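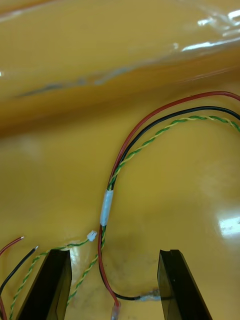

Cleaning and storing a Newtonian mirror at home

A thin layer of dust on a primary mirror costs very little light. Most mirrors are harmed more by cleaning than by dirt. Wash one only when there is pollen, sap, fingerprints or a film that does not come off with a rubber bulb blower. In most yards that means every few years, usually in July after the pollen has stopped.

What to have ready: a plastic basin wider than the mirror, a folded towel for the bottom, plain dish soap without lotion or scent, distilled water, and a bag of sterile cotton balls. Take off rings and watches.

Mark the mirror cell and the tube with a pencil line before removing anything. On the Wikholm 53 the cell is held by 4 screws in the side of the tube, and it will go back in any position, so the line saves a long session of collimation. The older Virby tubes have a keyed cell and need no mark.

Rinse first with lukewarm tap water for two or three minutes. Grit has to leave before anything touches the coating. Fill the basin, add a few drops of soap, and lower the mirror in face up. Let it soak, then draw wet cotton across the surface under its own weight, center to edge, one stroke per ball. Rinse again, finish with distilled water, and stand the mirror nearly upright to drain. Lift leftover drops with the corner of a paper towel. Do not rub.
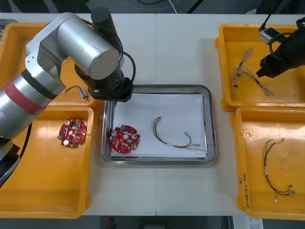

Can I use window cleaner on the mirror?

Keep it away from the coating. Household glass cleaners often contain ammonia, and the aluminum sits on the front of the glass, where the cleaner reaches it directly.

When the mirror goes back in, the clips should hold it without pressing. A slip of writing paper should slide between clip and glass. Overtight clips pinch the glass and show up as spiky or three-sided star images.

Center spots — the small ring used for collimation — normally survive a wash. If yours lifts, let the glass dry fully before sticking on a new one.
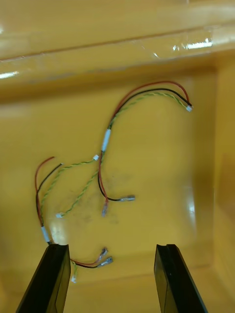 Page last changed: April 17, 2023

Storage. Cap both ends of the tube only after it has dried indoors. Moisture sealed inside does more damage than dust. The Numard desiccant cap is sold for this, but a cloth bag of silica gel works as well if you dry it out on schedule. Keep the tube horizontal, or with the mirror end down if the caps fit tightly.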